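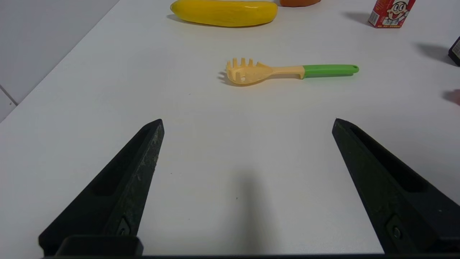
The Fork That Is Also a Spoon

Pasta servers have a hard job and a simple shape. Why so few of them do it well

By Rania Daher

3/26/21

A pasta server has to do three jobs that pull against one another. It has to grip long noodles, let water out, and carry sauce from the pot to the plate. The first calls for prongs, the second for holes, and the third for a bowl without holes. Every server on the market is a settlement among the three, and most of the differences between a good one and a bad one come down to a few measurements that are never printed on the card.

The part that gets the most attention in the store is the handle, usually in a bright color. The part that decides how the tool works is the head. A plastic server with a pale head and a green handle, the kind found in a great many kitchen drawers, will serve as the reference type for what follows. It is cheap, it is light, and it shows nearly every decision a designer has to make.

The prongs

Prongs work by friction and by obstruction. Long pasta draped over a row of prongs hangs down on both sides, and its own weight keeps it in place. For this to work, the gap between prongs must be wider than a cooked noodle and narrower than a tangle of them. Spaghetti swells as it cooks, so a gap sized to the dry strand will clog. A gap sized for fettuccine lets thin spaghetti slide straight through.

Height matters as much as spacing. Short prongs release easily, and a short-pronged server can be emptied with a quarter turn of the wrist. Tall prongs hold more but have to be shaken, and shaking is how sauce reaches the backsplash. At the Ondport test kitchen, where Noura Boutros has been comparing hand tools since March, the short-pronged servers consistently left less pasta behind on the head. The tall ones moved more per trip.

"People want the big lift," Boutros says. "Then they stand over the plate for ten seconds trying to get it off. I would take two small lifts every time."

Tip shape is the third variable. A rounded tip is kind to a nonstick surface and poor at getting under a clump. A squared tip does the reverse. On molded plastic the tip also shows the quality of the tooling: run a thumb along it and feel for a ridge where the two halves of the mold met. A ridge there will snag noodles and, in time, hold residue.

The holes

Many servers have one large hole in the middle of the bowl. A popular claim holds that it measures a single portion of dry spaghetti. It can be used that way on some models, but hole sizes vary so much between makers that the result is close to arbitrary. The main use of any opening in the bowl is drainage. Several small openings drain more evenly than one large one and are less likely to be blocked by a single noodle lying across them.

Placement is worth checking. Openings at the lowest point of the bowl empty it completely. Openings higher on the wall leave a puddle, which goes onto the plate and thins the sauce. A quick check takes a glass of water and a sink: fill the bowl, hold it at the angle used for serving, and see what stays.

Cooks who finish pasta in the pan may want that puddle. Starchy water helps bind a sauce, and a server that drains slowly carries some of it over.

The neck

Failures happen at the neck. The head is wide, the handle is long, and the load of a full serving is concentrated where the two narrow to meet.
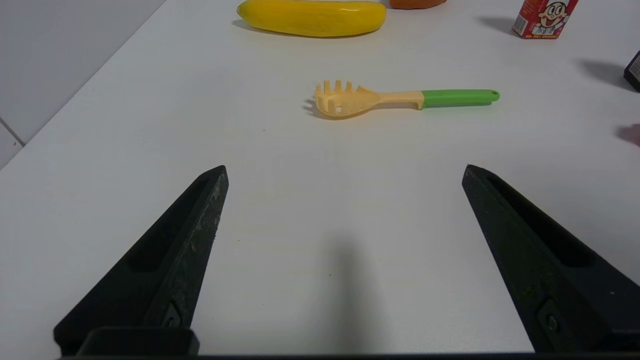
Two-color plastic servers raise a further question, that of the joint. The handle may be molded over a core that continues from the head, or it may be a separate sleeve pushed on and fixed. The first kind has no gap for water to enter. The second can loosen, and a loose sleeve collects dishwater and drips it back out into the next pot. Hold the head in one hand, the handle in the other, and twist. Any movement is a reason to put it back on the rack.

Ondport kept a log of 72 secondhand plastic servers, donated by readers, and recorded the damage on each. The log has 22 with visible cracking at or just above the neck. Only two had lost a prong. The sample was not random, as people tend to give away what is already failing, but the ratio matches what the kitchen sees in its own drawer.

The Piras, a one-piece nylon server, avoids the joint altogether and pays for it with a thicker neck that some cooks find clumsy. The Masier keeps a slim neck and adds a rib down the back. The rib works, though food dries in the corner where it meets the head, and a brush is needed to get it out. The Fadstead has a separate handle and the most comfortable grip of the three. It was also the only one of them to move in the twist test.

The handle

Length should be judged against the pot. A server shorter than the pot is deep will sooner or later slide in. Handles with a rounded end sit better in the palm than squared ones when the cook is pushing down to free a stuck clump, and a hanging hole in the end is useful only if it fits the hook. Many are too small for a standard rail and need a thin S-hook in between.

Hanging is still the better storage. Prongs catch on whisks, on mashers and on other servers, and a drawer that will not open is very often a drawer with a pasta server in it. Where there is no rail, lay the server on its side at the front, prongs facing the drawer wall.

Care and replacement

Nylon tolerates boiling water but should not rest on the rim of a hot pan, where the temperature can be far higher. Light-colored heads take on tomato stains. A paste of baking soda and water lifts some of the color, and sunlight on a windowsill lifts more. Staining by itself is harmless. Roughness is the better guide: once the tips feel furry or the surface of the bowl has begun to flake, the tool should be thrown away.

Check the neck at the same time. Bend it gently under a bright light and look for a whitish line across the narrowest part. Plastic whitens under stress before it splits, and a server with that line should not be trusted with a full load over a guest's plate.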